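Updated July 25, 2025

# Julimwood Wallpaper: Common Questions

**How do I order a sample?**

Add up to 7 samples to your basket. Each is letter-sized and ships flat from our Andelthorpe warehouse. Large prints won't show a full repeat at that size, so check the drawing on the product page too.

**How many rolls do I need?**

Measure the width and height of each wall and enter them in the roll calculator. Don't subtract doors or windows unless they take up most of the wall. Order everything at once and check that the batch numbers match.

**Can I paper more than one wall with a large floral?**

Yes. Start at the center of the back wall and work outward to both corners, then carry on along the sides. For a mirrored print, mark the center line with a level first.

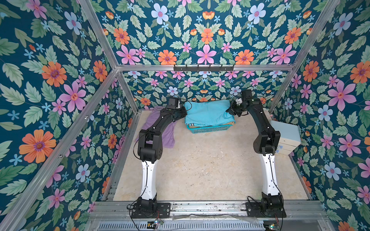 *Large floral on a deep teal-blue ground, used on three walls.*

**Which paste should I use?**

Baloch papers are paste-the-wall. Sosunetti papers are older stock and need paste on the back, with 3 minutes of soaking before you hang them. The label inside each roll has the details - keep it until the job is done.

**Can I hang it in a bathroom?**

In a half bath, yes. We don't recommend it near a shower or tub.

**Can I paper over fresh plaster?**

Not until it has dried fully and been sealed. Painted walls should be washed and lightly sanded.

**What is your return policy?**

Unopened rolls can come back within the return period shown on your receipt. Cut rolls, samples and custom orders can't be returned.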